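Ivalau Community Help - Student Robotics - Outdoor Navigation

Rover follows pavement joints instead of its planned route

Posted by Liis Jaunzems

I am writing on behalf of the Grirham College robotics club, whose senior members are preparing a small outdoor rover for the Wongsuwan Student Challenge in June. The task requires the vehicle to cross an open plaza under its own control, remain on the main pavement and give way to any person it meets. The club's program finds the kerb by looking for long dark lines in the camera picture and then holds a fixed distance to the left of it.

The difficulty is that the joints between the concrete slabs are also long dark lines. On open ground, with the kerb well over to the right, the program will select a joint and steer along it. The students have 2760 saved stills from the front camera and have labelled 779 of them by hand. 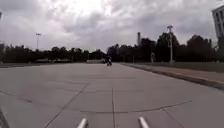 Raising the detection threshold removed most of the joints, but the far end of the kerb was lost as well, and the rover then drifted left. The students have also tried a narrower region of interest, with little benefit. They would be grateful for advice on separating the two kinds of line, and on whether the stopping rule for riders and pedestrians should be handled in the same part of the program. Additional sensors are not permitted in our division.

Posted by Yayra Amoah

I supervise a comparable project at Warken Secondary and would suggest that the students stop treating the kerb as a line. It is a boundary between two surfaces, whereas a joint has the same concrete on either side. For each candidate, compare a band of pixels to the left with a band to the right, and extend the right-hand band far enough to take in the grass beyond the walkway. A candidate with grey on both sides can be discarded.

Two further points may assist. Colour is weak under heavy cloud, and our students obtained steadier results after fixing the white balance at the start of each run. The club should also correct the lens distortion before fitting any straight line, as the curvature towards the sides of a wide view will otherwise mislead the fit.

As to riders, I would strongly recommend a separate process with authority to stop the motors. Our own procedure is as follows.

Step 1. Mask out any part of the vehicle that appears in the camera view. The mask need only be drawn once, provided that the mount is not moved.

Step 2. Run the person detector on the full width of the picture. A rider well to the left may still turn across the rover's path, and should be tracked from the first detection.
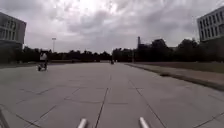 Step 3. Require a detection in 3 consecutive stills before slowing, and stop at once if the detected figure exceeds the height the club has set. Distant figures may be only a few pixels tall and should not halt the run.

Step 4. Test with a student walking at an agreed distance, and have a second student hold the emergency stop throughout.

Posted by Jarrah Tapsell

Agree with the above regarding the surfaces. Please also check how the labelled stills were divided. If neighbouring stills from one run appear in both the training and the test sets, the score will look far better than it should. Divide by run.

Posted by Liis Jaunzems

Thank you both. The stills were divided at random, so that will be corrected first. The students will trial the band comparison at their next session, and I shall post the outcome in this thread.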